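Two Pairs of Fingers, One Bench

Aušra Pētersons has changed the fingers on her robot grippers 368 times since January. She keeps the tally on the wall, next to the charger for the drill.

Her lab at Folska tests grippers for companies that want a robot to pick up things that don't come in neat boxes. The current job, for a parts maker called Costano, compares 2 sets of fingers. One is stiff and has a thin rubber face. The other bends a little at the tip. Both go on the same arms, with the same controller and the same operator, so that as little as possible changes between runs.

The operator is usually Salim Nyaga. He likes the stiff set for carrots and blocks and the soft set for anything round. "A ball gives you very little to hold," he says. "If one finger lands early, it rolls, and then you're chasing it."

Chasing costs time. In the first round of over 695 picks, most of the slow ones were balls and small pieces lying flat. The soft fingers did better on the balls. They did worse on the flat pieces, where the tips folded under before they closed.

Cameras caused more argument than fingers. Radek Říha, who writes the control software, wanted one on each wrist and none overhead. Pētersons kept a fixed view of the whole table so she could go back and check where a pick went wrong.

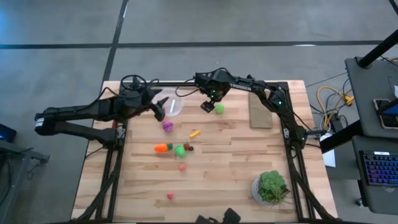
Toy produce, a spiky ball and a clear bowl share the table with the two arms at Folska.

The next round will use the same toys and a slower closing speed. Costano has asked for a third set of fingers, narrower at the tip, and Nyaga has cleared a drawer for them.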